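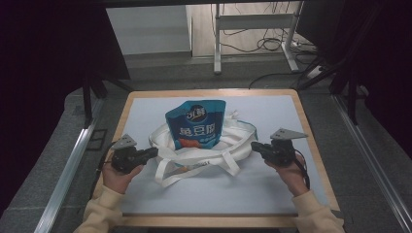
Leaving the chamber, keeping the pension

When a member of a provincial legislature resigns part way through a term, public attention goes to the speech. The legal work begins afterward, and much of it concerns dates. A resignation takes effect on one day, a seat is declared vacant on another, and pension and severance entitlements are calculated from whichever of the two the statute names. Where the member is leaving under investigation, the gap between those dates can decide whether a conduct inquiry survives at all.

The member for Trorkent left in June. Her letter reached the Speaker's office at 4:40 p.m., after the House had risen for the day, and was tabled at the next sitting. By then the ethics commissioner's inquiry into her office spending had been open for 59 days. It lapsed on tabling. The commissioner's jurisdiction extends to members, and by that afternoon she was a former member.

No finding was made. The interview transcripts were sealed under the confidentiality section of the Act, and the staff who had given evidence received a two-paragraph notice that the file was closed.

How the rule was written

The lapse provision dates from the original conduct statute, and the committee debates of the period show little interest in it. Members were concerned with frivolous complaints and with the cost of outside counsel. The drafting model was the professional discipline regime of the day, under which a regulator lost authority over a practitioner who surrendered a licence. Most professional regulators have since abandoned that model. Lawyers, nurses and engineers in many jurisdictions remain answerable for conduct that occurred while they were licensed, whatever their present status.

The legislature did not follow. Two private members' bills would have let the commissioner complete an inquiry already begun, and both died on the order paper. The second reached clause-by-clause study, where the government side proposed limiting continuation to cases in which the former member consented. The sponsor withdrew it.

The severance question

Severance is handled under a separate Act, administered by the Board of Internal Economy. A member who resigns is treated identically to one who is defeated, except that a member convicted of an indictable offence forfeits the allowance. An adverse finding by the ethics commissioner has no effect on payment, and neither does a pending inquiry.

The Iordache review, commissioned by the Board after an earlier resignation, examined this arrangement at length. Its report ran to 283 pages and recommended three changes. Severance would be held in trust while an inquiry was open. The commissioner would keep jurisdiction for 12 months after a member's departure. A finding of serious misconduct would permit, though not require, the Board to reduce the allowance.

The Board accepted the first recommendation in principle and referred the other two to the House. They have not been scheduled for debate. Acceptance in principle has no operational effect, and the Trorkent allowance was paid on the ordinary timetable.

What the constituency gets

A vacancy in this province must be filled within six months, unless a general election is due inside that period. The returning officer in Puvurthorpe, the largest town in the riding, has booked the curling club as the main polling place and is recruiting about 200 poll workers. The constituency office remains open under the Speaker's authority. It can forward casework to ministries but may not advocate on a file, and residents with immigration or disability claims in progress have been told to expect delays.

Local reaction has centred on the inquiry more than the vacancy. At an all-candidates meeting held on a Sunday in the Solimik Centre, the first four questions from the floor dealt with whether the transcripts could be released. They cannot be under the present Act, and a retroactive amendment would raise fairness problems for witnesses who testified on the promise of confidentiality. A narrower amendment, allowing publication of a summary of the allegations and the stage reached, would avoid most of that difficulty. None of the candidates has committed to it in writing.

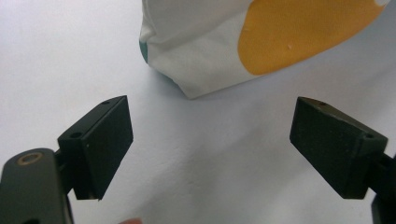
Haiyan Jiang argues that even the summary would be too little. In her view a resignation should have no bearing on jurisdiction, and the 12-month limit proposed by the review simply gives counsel a new date to work toward. She would have the commissioner finish every inquiry opened before the letter arrives, with the report tabled in the usual way and the former member given the same right of reply as a sitting one.

The counter-argument, put by the government House leader in committee, is that a legislature's disciplinary power is incidental to its membership and cannot reach private citizens. The sanctions available bear this out. Reprimand, suspension and expulsion all presuppose a seat. A report, however, is a statement of fact to the House and carries no penalty of its own, and the privilege cases cited in committee deal with punishment. The law clerk has been asked for an opinion on the distinction. It is due before the fall sitting.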